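Sequeira label printer and scan station, reviewed after one season

We pack small wooden and foam toys for shops, and every carton that leaves us must have its own code. Until this year we bought the labels already printed, in rolls, and somebody typed the numbers into a spreadsheet. Last August we bought the Sequeira desktop printer together with its scan station and the tracking software called Etow. I am writing this review for small companies like ours, because most reviews I found were for very large warehouses.
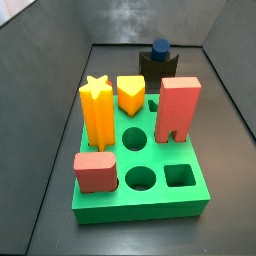

3 min read

The printer comes in one box and the scan station in another. Setting up the hardware took me one morning. The software took longer. Etow wants you to define your "levels" before you print anything: item, inner box, carton, pallet. If you make a mistake in the levels you can't correct it later, you must delete the whole project and begin again. I did this two times. The manual mentions it on page 56, which is too late in my opinion.

Print quality is very good. The small square codes are sharp, and the black does not come off when you rub it with a dry thumb. On brown corrugated board the labels hold well. On our recycled board from Barside, which has a more dusty surface, some corners lifted after a night in the cold store. Sequeira sells a stronger adhesive for this case. One roll has 280 labels, and I would like to see a bigger one, as we change rolls several times on a busy day.

The scan station is the part I like most. You pass the carton under it, the light turns green, and the carton is joined to its pallet in Etow. My colleague Adjoa Alhassan trained the evening team in less than an hour.
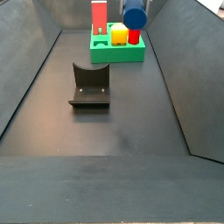

Reading speed depends a lot on what is behind the label. Sequeira promises 90 reads per minute, and with clean white labels on a flat belt we came close to that. With items lying in a deep tray it is slower, and the distance matters more than I expected. A block at the far end of a dark gray bin, like the green one in the photo, is a long way from a reader held over the near wall, and ours often needed a second try at such a distance. Nkrumah Mahama, who looks after our packing line, put the reader on a longer arm and this helped. The arm is not included in the price.

The reports are plain but useful. You can search one code and see each step: printed, joined, shipped, received. In spring a shop in Gestatstead said that a carton never came to them. We found in Etow that it was received at their back door at 4 p.m. — their own staff had scanned it. Before, we would simply send a second carton and lose the money.

Support is mixed. By phone they are friendly and they know the product. By e-mail I waited six days, and the answer was a link to the same manual. Also the license is counted by user, so Ekua Akolgo and I share one login in the office, and then the history does not show which one of us made a change. For a system that is sold for traceability, this is a pity.

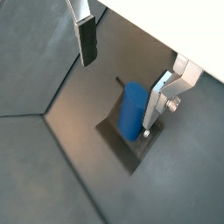 Who should buy it

If you ship fewer than 300 cartons in a month, I think printed rolls and a spreadsheet are still enough. Above this number the Sequeira set saves real hours, and it saves arguments with customers. Buy the stronger adhesive with the first order if your board is recycled, and draw your levels on paper before you open Etow. I give it four stars out of five. The missing star is for the levels and for the e-mail support.

Review by Chak-lun Chung. Edited by Nomvula Molefe.

Contact | Copyright, all rights reserved | Back to top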